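Racks, cups and the washing-up table: your questions

Why is the rack at the edge of the table?
Because the middle is for working in. Put the rack in the centre and you'll spend the evening reaching round it. At Bevidstead we push it to one side and leave it there.

How clear should the table be before I start?
Clearer than you think. Crumbs, lids and the post all go elsewhere.
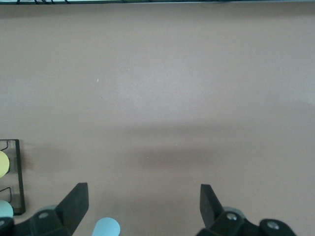 A tray of half-sorted cutlery counts as clutter too, however busy it looks.

Will a wire rack hold flat things and cups together?
Up to a point. Flat things go in the slots, on edge. Cups get whatever is left, and they sulk. Our Pavon rack has survived 15 house moves between members and still dislikes mugs.

Should I cover the tabletop?
Plain paper is cheap and you can throw it away. We got through 827 sheets before December and regret over half of them.

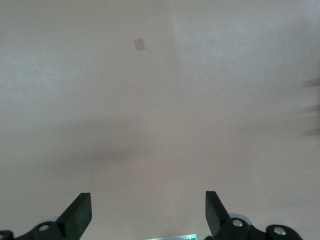

Ainhoa Aranda

Tape is the other matter. Use a little, and take it up the same day — old tape and a good table become very close.

Cups up or upside down?
Upside down keeps the dust out. Right way up is for a cup you mean to use in the next few minutes, which in my house is all of them, apparently for ever.
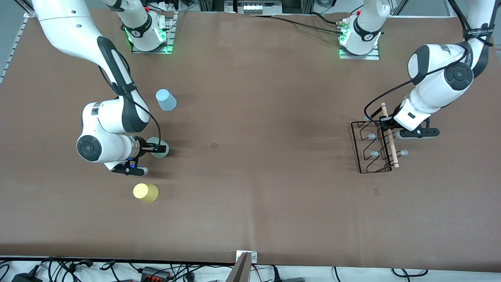 Mohcine Lahlou wrote in to say that he stands every cup upright, has done for years, and would rather rinse out a bit of dust than put a rim on a table he hasn't wiped himself.

Does the colour of the cup matter?
Only to children.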